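Skallum bench kit, eight months in

I run the intake side at Hakach, a small shop that takes in retired office desktops, pulls what can be reused and sends the rest on. We bought the Skallum bench kit in October to see if a machine could take over part assembly and teardown. You get an arm, a gripper, mounting hardware, a wrist camera and a license for the teaching software. I paid for ours at full price.

Setup took two of us most of a week. The manual is good on wiring and poor on everything after that. Rostislav Rusnák, who does our fixtures, ended up redrawing the parts tray because the one in the box let drives lean over. If you don't have someone who can do that kind of work, budget for it.

We gave it the jobs our people find dull: drives, processors and memory, in the same Dell towers we see by the pallet.

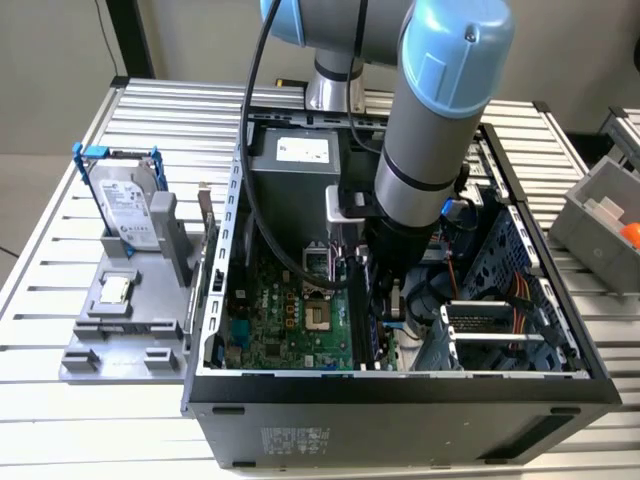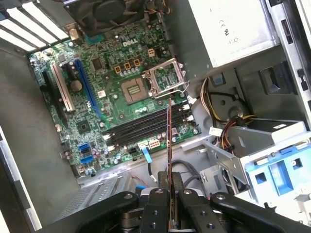

Memory is the hardest of the three. A stick has to go in straight, and it takes a firm push that the arm is slow to commit to. Over 1000 tries we logged 353 where a person had to step in. Most of those were a module a hair off the slot, and the arm stopped and waited for help, as it should. Drives in a carrier went much better. Processors fell between the two, and I still don't let it close the retention lever without someone standing there.

Speed is the other problem. Aldana Rivadeneira can fit four sticks while the arm is still lining up its first. She also notices a bent pin or a cracked clip as she goes. The kit notices neither unless you teach it to, and loose cables throw it off – we now tie them back by hand, and that eats into the time saved.

What I like is the hardware. Nothing has worn out, the gripper hasn't marked a board, and support from Puvia, the reseller, answers email the same day.

Would I buy it again? For a shop that sees one model of machine all day, yes, with a person at the next bench. For mixed intake like ours, no. I'd wait for the next software release and ask for a trial on your own parts first. Ours stays on drives for now.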